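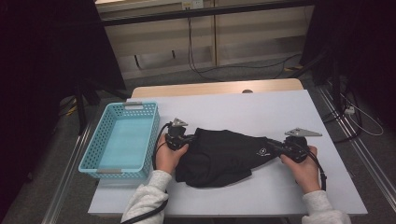
Gripper maintenance technician, part-time
Panstead garment handling cell

Panstead is looking for a technician to look after the hand-held gripper pairs on our garment handling cell. An operator sits at a white table and works clothing with a gripper in each hand, and the grippers need steady attention to stay usable. The position is six-month contract work to start, 8 hours a week, with hours to be settled between you and the cell lead, Piroska Somogyi.

Most of the job is fingertips. The grip pads fray and chip at the inner edge, and once that happens thin cloth slips or snags. You will strip the old pad, clean the finger, bond a new pad and check that both tips close square. You will also:

Inspect linkage bars and brass inserts for play
Check cable strain relief on both hands
Keep the spares drawer stocked and labelled
Write up each repair in the cell log before the pair goes back out 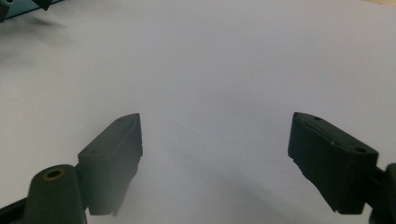 Posted by Chia-hao Fu, Equipment Group
December 28, 2021

You should be comfortable with small hand tools, adhesives and threaded inserts. Experience with sewing machines, bicycles, cameras or any other fiddly mechanism counts. A trade ticket is welcome but we don't ask for one. You don't need to write code — calibration is handled by Wayne Yeoman, who will show you how to tell a mechanical fault from a sensor fault.

A pair is pulled for inspection every 1000 closures. Pads rarely last much past that on heavy fleece, and we would like your opinion on other materials. The colour of the replacement doesn't matter, but the thickness does.

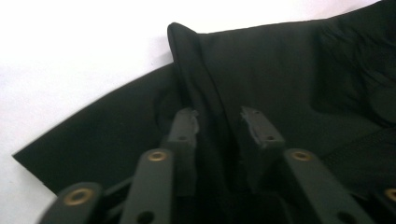
Can I do the repairs at home?
Pad changes have to be done at our bench, as the alignment jig stays with the cell. Log entries and parts orders can be done from anywhere.

To apply, send a resumé and a short note on something you have repaired to Snežana Mladenović, Panstead, Unit 51. Applicants we wish to meet will be asked in for a paid bench trial of roughly two hours.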